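Musthorpe maritime cadets finish sea term, pinning moved indoors
2022-05-14

MUSTHORPE - The spring class at the Musthorpe maritime academy finished its sea term this week and will be pinned in June, in the drill hall this time and not out on the parade ground.

The academy put out the notice late yesterday. Short one, two paragraphs and a parking map.

What we know so far. The class is back ashore after a sea term of 20 days aboard the training ship Adon. Final inspections are done. Grades are posted. Uniform fittings are still going on, and anybody who hasn't picked up dress whites needs to get over to the supply office before it closes for inventory.

The hall holds 661 with the bleachers pulled out. Each cadet gets a set number of guest tickets and that's it, no standing room. The parade ground could take far more, but the north side is torn up for drainage work and the contractor, Distico, has told the academy the ground will not be ready. New turf needs time to root. The reviewing stand is also down, and it won't go back up until the fall.

So, indoors. Doors open early, families seated first, then staff, then the class marches in from the boathouse side. The march will be shorter then in past years. The band goes up in the balcony.

The academy also said the pier will be open to visitors before the ceremony, weather permitting. The Adon will be tied up there with her flags out. Tours of the main deck only. No strollers on the gangway, closed-toe shoes please. Last year the line for the gangway ran back past the bait shop and a good many people gave up on it, so there will be two groups at a time now, one forward and one aft.

Bags will be checked at the hall doors. Small purses and clear bags are fine, backpacks are not. There is no coat check.

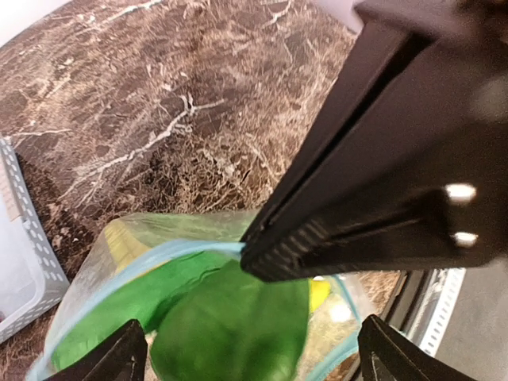 A reader wrote in to say the hall is too hot for a crowd that size and asked why the academy didn't just use the high school field, which has bleachers on both sides and its own lot. Her son is in the class, she said, and his grandparents are driving two days to get here. She would rather have them sit in the sun with a breeze than up under that roof.

The academy's office told us the field was looked at. It is booked for a track meet the same weekend and the school couldn't move it. Fans will be brought into the hall and the side doors will stay open. Water will be handed out at the back. There is elevator access on the east side for anyone who can't do the stairs, call ahead so they can hold seats near the aisle.

On the sea term itself: the ship went up the coast and back, with one stop for fuel and one for a visiting day with cadets off the Nagano, another training ship. The two crews ran boat races in the harbor. Musthorpe lost the first and won the second. A third was called off for wind. The cadets stood regular watches the whole way, engine room and bridge both, and each of them had to plot a position by hand before being signed off.

Of the class, most are headed for shipping jobs or the harbor pilots' training program. Some are going on for commissions. The full list will be in the printed program, along with awards. The seamanship prize hasn't been announced and the academy would not say when it will be, only that it comes before the ceremony.

Anyone who can't get a ticket can watch on a screen in the mess hall, where there are nearly 100 chairs. First come. Coffee and sheet cake after, same place, and the class will come over once photos are done. Photos are on the boathouse steps, rain or no rain.

Parking: the main lot has 360 spaces and will be full. Overflow is at the old cannery, with a shuttle van running both ways untill the last guests are out. The shore road will be closed to through traffic from the bridge to the academy gate. Residents on that stretch should use the back road and expect delays. No parking on the seawall, cars will be towed.

Ticket pickup is at the front gate, photo ID needed. Tickets can't be mailed. If you lose one, the cadet has to come in person to get it replaced.

The fall class reports later in the summer. Applications for that one are closed. There is a waiting list, and the office says it is moving a little faster than last year.

We'll post the order of events when we get it.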